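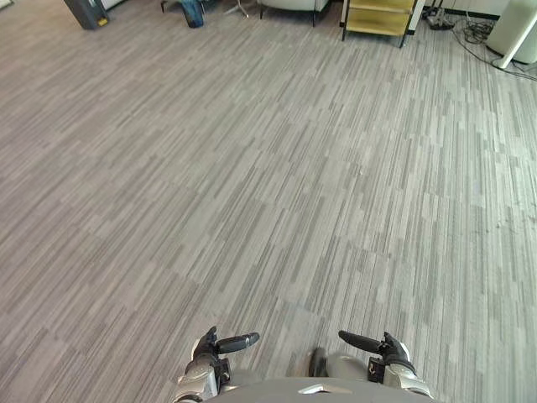 Floor and Room Care Assistant (part time, 30 hours a week)

Zondirero – Evdale
Job reference: 2217
Applications close Saturday, May 21, 2022

We're looking for someone who likes a good floor! Zondirero looks after the inside of the Clustton building in Evdale: the carpet, the furniture, the storerooms and all the shifting and resetting that goes on between one booking and the next. We took on the upper level in February, which brought us to over 2000 square metres of carpet tile, and the team has been stretched ever since. We need another pair of hands, and we'd love them to belong to somebody who notices when a chair has been put back crooked.

This is a permanent position. You'd start as soon as you're free, and we'll happily wait out a notice period for the right person.

What you'd be looking after

Most of it is carpet. Nearly all of our rooms have the same grey striped tiles, dashes of light, mid and charcoal grey, and they're terrific to work with once you know their ways. The pattern is forgiving. It hides a surprising amount of lint and pencil shavings, so you learn to get down low and look across the floor towards the light before you decide a room is finished. Scuffs and small specks show up far better from there than from standing height.

The tiles can be swapped one at a time. If something gets spilled that won't lift, you take up the tile, put a good one down and trim it in if it's against a wall. We keep spares from the original order and a second lot that came later, and the two lots are not quite the same shade. Part of the job is knowing which stack to go to. (We label them, but labels fall off, and then it's down to your eye.) Each tile has an arrow on the back. Follow the arrow. A tile turned a quarter the wrong way will bother you every time you walk past it, and it bothers us as well.

Then there's the furniture. Clear floor in the middle, furniture along the wall is our standard layout for the larger rooms, and it's what people booking them nearly always ask for. You'd be moving desks, chairs, shelving on castors and whatever equipment a group has asked us to have ready. We lift in pairs for anything heavier than a chair. We don't drag things over carpet, ever, and we have felt pads, sliders and two very good trolleys so you won't need to.

You'd also be:

vacuuming each room after use and doing a slower, two-direction pass once a week
spot cleaning the same day a spill is reported
checking seams and edges for lifting, fraying and anything a toe could catch
resetting rooms to the layout sheet taped inside the cupboard door
keeping the floor store tidy and telling us when we're low on pads, bags or tile tackifier
helping with the hot water extraction clean twice a year, which takes most of the team and ends with a long lunch

What a day is like

You'd start at 7 am, Monday to Friday, and be away by 1.30 pm with a half-hour break. The first two hours are the quiet ones. You walk the rooms with the day sheet, open the blinds, vacuum what needs it and check that last night's resets are where they should be. By nine there are people about and the work changes: a room wants turning over before ten, somebody needs six more chairs, a coffee has gone over upstairs. Later in the morning it settles again and you can get to the slower jobs, such as seams, edges, the backs of cupboards and the store.

Some days run exactly like that. Other days three groups swap rooms at once and you spend the whole shift pushing trolleys down the corridor. If you're the sort of person who enjoys that kind of morning as long as it isn't every morning, you'll fit in nicely.

Rooms in use stay in use. We knock, we wait, and if there's gear out we leave it exactly where it is and come back. You'll be shown what may be moved in each room and what may not, and there's a card beside every door with the same information.

Who we'd like to hear from

You don't need to have done this for a living. Two of our current team came from shop work and one from a plant nursery, and all of them picked it up quickly. If you've laid floors, worked in commercial cleaning, set up halls for weddings or stacked away a theatre between shows, tell us about it, because all of that carries straight over.

We do need you to be able to:

stay on your feet for most of a shift, and kneel on a pad for 15 minutes or so at a time
push a loaded trolley and help with a two-person lift
read a simple layout sheet and match a room to it
work by yourself for a couple of hours and ask when you're unsure
be on time, as the early start depends on it

It would be lovely, though we can teach it, if you also had some experience with carpet tiles, a steady hand with a trimming knife, or a current first aid certificate. A driver's licence is handy for the odd supply run but you won't be marked down for not having one.

We'll make adjustments wherever we can. If the kneeling is a problem but everything else sounds like you, please apply anyway and say so in your message. We've split tasks around the team before and it worked well.

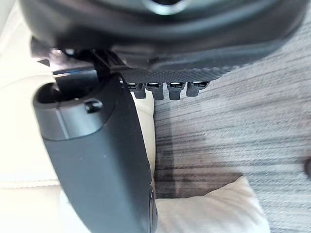 Pay, hours and the practical side

The role is paid by the hour at our Level 2 rate, with superannuation on top, and you'll go to Level 3 after your first year if you've completed the floor care training. The current rates are in the information pack. You'd get four weeks of annual leave (pro rata for the 30 hours), personal leave, and the public holidays that fall on your working days. There is no weekend work apart from the two big extraction cleans, and those are paid at the weekend rate.

We supply shirts, work trousers, knee pads and gloves. You bring closed shoes with clean soles that grip. Some of us keep a pair just for indoors, and there's a rack for them by the staff entrance.

Training happens in your first three weeks. Week one, you shadow someone on every shift. Week two, you take half the rooms and they take the other half. In the third week you run the day sheet with somebody nearby to call on. There's also a half-day with Toom, who supply our tiles and adhesives, on lifting and replacing tiles without disturbing the ones around them. It's a great session. Everybody comes back wanting to redo their own hallway.

Getting here

We're at 151 Clustton Road, Evdale. The bus stops across the road and the first one gets in at 6.45 am. Staff can use the rear car park for free, and there's a locked bike cage with a tap beside it for washing off mud. Inside you'll find lockers, a shower, a proper kitchen with a sandwich press, and a balcony that catches the sun until mid-morning.

The building has a lift to every level, step-free entry at the front and back, and an accessible toilet on each floor.

How to apply

Send us an email or a letter, whichever suits. One page is plenty. Please put the job reference in the subject line or at the top, and include:

your name and a phone number or email we can reach you on
a few lines on any work, paid or unpaid, that you think is relevant
the earliest date you could start
the names of two people we could ring, who don't have to be former bosses

A résumé is welcome but you don't have to write one specially. If you'd prefer to tell us all this over the phone, ring the Zondirero office on any weekday morning and we'll write it down for you. You can also drop a letter in at the front desk at Clustton, where printed copies of the information pack are kept.

We read everything as it comes in and will reply to everyone within a week of the closing date, including those we can't offer a trial shift.

The trial shift

We don't do panel interviews for this role. People we'd like to meet are invited for a chat over a cuppa and then a paid two-hour trial. You'll walk a few rooms with one of us, reset one from a layout sheet, and swap a carpet tile in the practice corner of the store. No one expects it to be perfect! We're mostly interested in how you look at a room and what you'd tackle first. Ask as many questions as you like while you're at it.

Wear something you can kneel in. We'll have pads and gloves in your size if you let us know beforehand.

Before the offer is confirmed you'll need to show that you're entitled to work in Australia and complete a police check, which we pay for.

Questions about the role

Would I be working alone? For parts of the morning, yes, but there's always a second person in the building and everyone carries a radio.

Can the 30 hours be shared between two people? Yes, if you both apply and tell us how you'd like to divide the week. Mornings still need to be covered Monday to Friday.

Which cleaning products do you use? Low-scent ones, for the most part. The full list is in the information pack, and if you react to something on it we can usually find a substitute.

Is there a chance of more hours later on? Sometimes, especially when others are on leave. We offer extra shifts to the existing team first.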